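Subject: Re: [gripper-care] pads wearing on one side, and a jaw that won't close true

Francine Zacharias wrote:

> Hello all,
>
> We have a pair of hand-held grippers, the same gray-bodied pattern most of you
> seem to be running. The one that gets used most has started wearing its left
> fingertip pad well before the right. I have swapped pads twice. New pads look
> fine for a week and then the left one goes shiny along the lower edge and
> starts letting go of anything smooth.
>
> I also can't get the jaw to read the same closed value two mornings running.
> I zero it, somebody uses it, and next day it's off again. I've tightened
> everything I can reach with the driver that came in the case.
>
> Is this the pads, the mount, or me? I would prefer that it be the pads.
>
> Also, does anyone clean theirs with alcohol? I was told yes and I was told
> never, by the same person.
>
> Francine
> Keltport

Francine,

It's the mount. I'm sorry. Everyone wants it to be the pads, me included - I went through most of a bag of them last winter before I would look at anything else.

What happens on ours is that the black rubber piece holding the pads takes a set. It gets squeezed the same way all day and after a while it stops going back. Then one pad arrives at the object a hair before the other, does all the work, and wears out like the one good employee in a small office. You fit a new pad on a crooked seat and the new pad learns the same bad habits.

To check it, take both pads off, close the jaw gently and hold it up to a lamp. The light coming through should be an even shape on both sides. If it leans, so does your mount. No amount of tightening will cure that, and I speak as someone who has stripped 2 of the little screws in the Vandenberghe housing finding out. They are soft. Use the short driver, hold it near the tip, and stop when it stops.

The order I do things in now, for what it's worth:

1. Battery out, trigger released, jaw open.
2. Pads off. Peel from the back edge. Mark the inside of each one L or R before you put it down. You will not remember.
3. Mount off, and wipe the seat underneath. Ours collects a gray paste that I have stopped trying to identify.
4. New mount in dry. Press it home with your thumb, then do the screws a half turn each, going back and forth.
5. Pads on, jaw closed on a folded card, leave it overnight.
6. Zero it in the morning, before anyone picks it up.

Step 5 is where I lose people. It's dull and it wants a shelf nobody will raid. But if you zero it right after assembly, the rubber is still settling and you're writing down a number with no future. I'd bet a decent lunch that's half of your wandering closed value.

The other half may be the trigger linkage. Work the trigger slowly with the unit against your ear. If you hear a tick near the end of the pull, the pin has worn and the jaw is stopping wherever it feels like. Ziduveck sells the pin as part number 596, by itself, in a bag big enough for a sandwich. Get a spare. The Clisik one is cheaper and fits almost perfectly, a phrase I'd ask you to read slowly.

On service intervals: we log closures, and I change the mount at 900 whether or not it looks tired. I used to wait until somebody complained. They complain to each other long before they complain to me, so the log is better. After a new mount I do 100 closures on a block of scrap foam before it goes back on the rack, usually while on the phone.
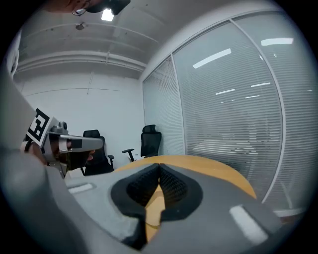

Always do both units of a pair in the same sitting, even when only one is misbehaving. With a fresh mount in the left hand and an old one in the right, whoever is holding them will start favoring the fresh one, and by the end of the month you'll have moved the problem across the table. Same goes for the marker plate on top, if yours have them. When you've had the body apart, put the plate back against its stop and check that it hasn't crept. Ours had been sitting slightly proud on one corner since November and I blamed the software the whole time. I have apologized to the software.

Alcohol: yes on the housing, no on the pads. It dries out the knitted-looking kind and they go stiff at the edges. Plain water, a drop of dish soap, and blot them. Don't wring them. Your adviser was right both times, which must be very satisfying for them.

One thing I haven't solved is the housing creeping open at the seam near the grip. I've got a strip of tape over it, which I'm calling a trial. If anyone has a real fix I'd like to hear it, preferably one that doesn't begin with "first, remove the trigger spring." I have met the trigger spring. It's behind the radiator now.

Francine, if you do the lamp check and the light comes through even, write back and tell me which pads you've got, and how they're stored. There was a batch that came curled in the bag and never laid flat again, and I still have a few if you want to compare them with yours.

Florence Marchand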